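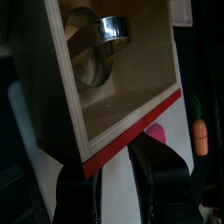

# Lolliser

부엌 수납장에 뭐가 어디 들어 있는지 적어 둔 목록이에요. 거창한 프로그램은 없고요, CSV 파일 세 개랑 제가 그때그때 끄적인 메모가 전부입니다. 처음엔 저 혼자 보려고 만들었는데, 부엌을 같이 쓰는 사람들이 자꾸 "그릇 어디 있어?" 하고 물어보길래 아예 저장소로 올려 버렸어요. 이제 그 질문엔 링크로 답합니다 (좀 얄밉죠, 알아요).

이름에 별 뜻은 없어요. 냉장고에 붙여 둔 종이에 누가 낙서처럼 써 놓은 단어인데 입에 붙어서 그냥 씁니다.

## 들어 있는 것

```
lolliser/
├── items.csv # 물건 목록
├── places.csv # 칸 목록
├── moves.csv # 뭐를 어디서 어디로 옮겼는지
└── notes/ # 잡담, 실패담, 찬장 문 불평
```

- `items.csv`는 그릇, 볼, 냄비, 뚜껑, 체, 도마 같은 것들이 한 줄에 하나씩 들어 있어요.
- `places.csv`는 57줄입니다. 서랍 한 칸도 한 줄, 벽에 걸린 고리도 한 줄, 싱크대 밑 어두컴컴한 구석도 한 줄이에요.
- `moves.csv`는 얼마 전에 1002줄을 넘겼어요! 부엌에서 물건이 이렇게 많이 돌아다니는 줄 저도 몰랐네요.

`notes/`는 정말 안 읽으셔도 됩니다. 반쯤은 제가 뚜껑 짝을 못 찾아서 화난 기록이에요.

## 칸 이름 짓는 법

이게 제일 오래 걸렸어요. 처음에는 "윗칸 왼쪽" 이런 식으로 적었는데, 서 있는 자리에 따라 왼쪽이 달라지더라고요. 싱크대를 보고 서면 왼쪽인데 식탁에서 보면 오른쪽이고, 그걸로 한 번 크게 헷갈려서 양념통을 몽땅 엉뚱한 데 넣은 적이 있어요. 그 뒤로는 이렇게 씁니다.

```
벽-높이-종류
```

예를 들면 이런 식이에요.

| 칸 이름 | 풀어 쓰면 |
|---|---|
| `창문-위-문짝` | 창문 쪽 벽, 위쪽, 문 달린 장 |
| `창문-아래-서랍` | 창문 쪽 벽, 아래쪽, 서랍 |
| `냉장고-중간-열린칸` | 냉장고 쪽 벽, 중간 높이, 문 없는 칸 |
| `문옆-위-고리` | 드나드는 문 옆, 위쪽, 걸이 |

왼쪽, 오른쪽이라는 말은 안 써요. 한 벽에 같은 종류가 나란히 있으면 색이나 흠집으로 부릅니다. 빨간 테두리가 있으면 `빨강`, 모서리가 찍혔으면 `찍힘` 이렇게요. 예쁜 이름은 아닌데 처음 온 사람도 바로 찾아요. 빨간 줄 하나 있는 흰 칸이 "빨강 칸"이 되는 데는 하루도 안 걸렸고요, 반대로 제가 공들여 붙인 "따뜻한 음료 구역"은 지금까지 저만 씁니다.

## 물건 한 줄에 적는 것

```
이름,재질,모양,칸,겹침,메모
볼,스테인리스,둥근,창문-위-문짝,가능,
체,스테인리스,둥근,문옆-위-고리,불가,손잡이가 살짝 휘었음
접시,도자기,납작한,냉장고-중간-열린칸,가능,이 빠진 건 맨 밑에
```

**이름**은 제일 흔한 말로 적어 주세요. "믹싱볼", "양푼", "큰 그릇"이 전부 같은 물건을 가리키던 시절이 있었어요. 지금은 전부 `볼`입니다. 양푼파 분들께는 죄송하지만 검색이 안 되더라고요.

**재질**은 애매하면 비워 두세요. 찍어서 적지 말고요! 저도 한참 유리인 줄 알았던 통이 플라스틱이어서 나중에 죄다 고쳤어요.

**겹침**은 같은 것끼리 포개 넣을 수 있느냐는 뜻이에요. 이 칸이 생각보다 쓸모가 많아서, 자리가 모자랄 때 `가능`만 걸러 보면 어디를 줄일지 금방 보입니다. 둥근 스테인리스 종류가 여기서 늘 효자예요. 대신 꽉 포개 두면 빼다가 와장창 소리가 나니까 밤에는 살살 부탁드려요.

**메모**는 자유롭게. "이거 누가 이렇게 태웠냐" 같은 말도 몇 줄 있는데 역사적 가치가 있어서 남겨 뒀습니다.

## 장에 대한 이야기 조금

부엌에 있는 장은 거의 다 Skesley 거예요. 중고로 하나씩 모은 거라 문짝 색이 제각각이고, 선반 높이도 서로 안 맞아요. 그래서 `places.csv`에 폭이나 깊이를 적는 열을 만들었다가 지웠어요. 재다 보니 줄자마다 숫자가 조금씩 다르게 나와서 (제가 잘못 쟀겠죠) 지금은 `작음`, `보통`, `큼`으로만 적습니다. 이 정도면 냄비가 들어갈지 말지는 대충 감이 와요.

깊은 칸은 조심하세요. 깊으면 좋을 것 같죠? 뒤쪽으로 밀려 들어간 물건은 그날로 없는 물건이 됩니다. 그래서 깊은 칸에는 큼직하고 둥근 것, 손만 넣어도 잡히는 것 위주로 넣고 작은 병은 절대 안 넣어요. 한번은 계피 가루를 세 통째 사고 나서야 앞의 두 통이 장 안쪽에 멀쩡히 있다는 걸 알았거든요. 지금도 계피 냄새가 나는 칸이 하나 있어요.

라벨은 Clisteo로 뽑습니다. 글자가 작게 나오는 게 흠인데 잘 안 떨어져요. 라벨은 장 안쪽 말고 바깥에, 손 닿는 자리보다 조금 위에 붙이는 게 좋아요. 손 닿는 데 붙이면 가장자리부터 말려 올라오고, 그러면 꼭 누가 떼어요. 저도 떼어 봤고요. 그 손맛이 있잖아요.

## 고치고 싶을 때

물건을 옮겼으면 `moves.csv` 맨 밑에 한 줄만 더해 주세요.

```
물건,원래 칸,새 칸,한마디
볼,창문-아래-서랍,창문-위-문짝,서랍이 안 닫혀서
```

`items.csv`까지 고쳐 주시면 절이라도 하겠지만 안 하셔도 괜찮아요. 일요일 저녁에 설거지 끝내고 제가 몰아서 맞춰 넣습니다. 그러니까 일요일 밤 전에는 목록이랑 실제가 조금 어긋날 수 있어요. 없으면 건조대를 먼저 보세요. 대개 거기 있어요.

새 물건을 들여올 때는 순서가 이래요.

1. 비슷한 게 이미 있는지 `items.csv`에서 찾아보기
2. 그래도 들여오고 싶으면 넣을 칸부터 정하기
3. 한 줄 적고, 넣기

첫 번째를 건너뛰는 범인은 거의 저예요. 예쁜 그릇 앞에서 약합니다.

## 자주 어긋나는 것들

- 뚜껑. 뚜껑은 냄비랑 따로 한 줄씩 적는데, 짝을 적는 열이 아직 없어요. `메모`에 "작은 냄비 뚜껑" 하는 식으로 적어 두고 버티는 중입니다.
- 나무 숟가락. 볶음용이랑 잼용을 나눠 놨는데 보기엔 똑같아서 자꾸 섞여요. 잼에서 마늘 맛이 나면 그것 때문이에요.
- 반찬통. 밖으로 나갔다가 안 돌아오는 일이 많아서 칸을 `외출`로 적어요. 돌아오면 박수 쳐 줍니다.
- 행주랑 수건은 목록에 없어요. 넣어 봤다가 한 주 만에 포기했어요.

## 다른 데서 써도 되나요?

그럼요, 마음껏 가져다 쓰세요. Karaki에 있는 작은 작업실 부엌에서 칸 이름 규칙만 가져가서 쓰고 있는데, 거기는 벽 이름을 창밖에 보이는 것으로 지었대요. `감나무-아래-서랍`이라니 우리보다 훨씬 낫지 뭐예요. 조금 샘이 납니다.

가져가실 때는 `items.csv`는 비우고 시작하시는 걸 권해요. 남의 부엌 목록을 고쳐 쓰는 게 새로 적는 것보다 더 오래 걸려요. `places.csv`부터 채우고, 문을 하나씩 열어 보면서 눈에 보이는 대로 적으면 됩니다. 이때 정리까지 같이 하려고 들면 바닥에 온갖 냄비가 깔린 채로 밤이 와요. 적는 날하고 치우는 날은 따로 잡으세요. 간식도 꼭 챙기시고요!

## 할 일

- [ ] 뚜껑 짝 열 만들기
- [ ] `보통`과 `큼` 사이가 너무 넓음, 뭐라고 부를지 정하기
- [x] 양푼, 믹싱볼을 전부 `볼`로 바꾸기
- [ ] 싱크대 밑 칸 다시 적기 (2월에 배관 손본 뒤로 배치가 바뀌었어요)
- [ ] 떨어진 라벨 다시 뽑기
- [x] 계피 나눠 주기. 아직 한 통 남았으니 필요하신 분은 이슈 남겨 주세요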